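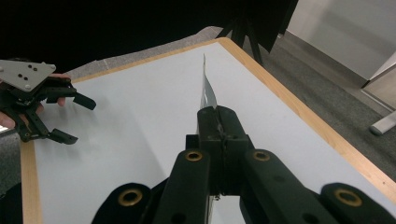 Kolbrún Ravn wrote that you can't judge a white tabletop until you've seen it with the light bouncing off the far corner, and she told me to ask over here before I bought anything to clean mine.

So I'm asking. I have a work table with a smooth white-gray top and a light wood band along the edges, honey colored. I sort and trim glossy card sheets on it, mostly price cards and inserts for a small shop in Claltham. The top looks fine straight on. When I sit down and look across it toward the window I can see dull patches and a few gray marks where I do most of the cutting and stacking. I've wiped it with dish soap and water. The patches are a little better, the gray marks haven't changed.

The second problem is the sheets. They are thin and shiny and lie so flat on the top that I can't get a fingernail under them. I end up sliding each one to the edge of the table to pick it up, and the corners get bent on the wood band. The band sits a tiny bit higher than the white part.

The table is from Ingvarsson, bought secondhand, so no paperwork. I don't know what the top is made of. What should I use on the marks, and is there a better way to pick up flat sheets? I go through 300 on a busy day.

Posted Tuesday evening by marlow_desk

Inger Lauritsen
Start with the dull patches. If soap helped a little, it's probably a film. Hand lotion, old cleaner, whatever was in the last rag. Mix a few drops of dish soap in warm water, wash a small area, then go over it twice with a clean cloth and plain water. Most people skip the second rinse. Dry it with a towel and look at it from your chair again.

For the gray marks, try a white eraser first, the plain kind from a school supply aisle. A lot of gray marks on pale tops are metal rubbed off a ruler or the back of a knife, and an eraser will lift some of that. If it doesn't, use baking soda and water mixed to a paste, on a soft cloth, with very light pressure. Try it near a leg where it won't show. Stop if the shine changes. You can take a mark off later but you can't put the gloss back.

Keep water away from the wood band. Wipe along it, not over it, and don't leave a wet cloth lying there. I had a table with the same kind of edge and it went dark at one corner from a plant pot.

Don't use bleach powder or the rough side of a sponge. I'd also get a cutting mat. Mine is from Prirnton and it has held up for 7 years.

On the sheets, the trouble is that there's no air under them. Put down something with a bit of give. A piece of felt or a thin desk pad works. Press lightly near one edge and the other edge comes up enough to grab. Then lift by the long side and hold the sheet upright, on edge. A thin sheet held that way bends a lot less than one you pull up by the corner. Your fingers also stay off most of the printed face.

pockets55
Rubber fingertip. They sell them at office stores, Gelis makes one that doesn't leave marks. Push the sheet toward your other hand and it buckles up in the middle, then grab it. Takes a second. I did 260 place cards for my sister's wedding like that and bent two, both before I had the fingertip.

Don't know about the stains, mine has stains too.

T. in the back office
I disagree with the felt. It sheds, and on glossy card you will see every bit of fluff. A leather or vinyl desk pad does the same job and wipes clean.

Also, check whether that raised band is supposed to be raised. On my old table the band had crept up at one end where the glue let go, and pushing down on it with a thumb moved it. If yours moves, get some wood glue under it, clamp it with a scrap of wood in between, and leave it overnight. If it doesn't move, it's built that way – just stop sliding things over it.

Eraser is good advice. Brush the crumbs off before you put cards down.

marlow_desk
Thanks. The eraser took out most of the gray marks, there's one long one left that I think is a scratch. Rinsing twice helped with the dull spots. The band doesn't move anywhere I pushed, so I'm leaving it alone. I ordered a vinyl pad and will try the fingertip until it gets here.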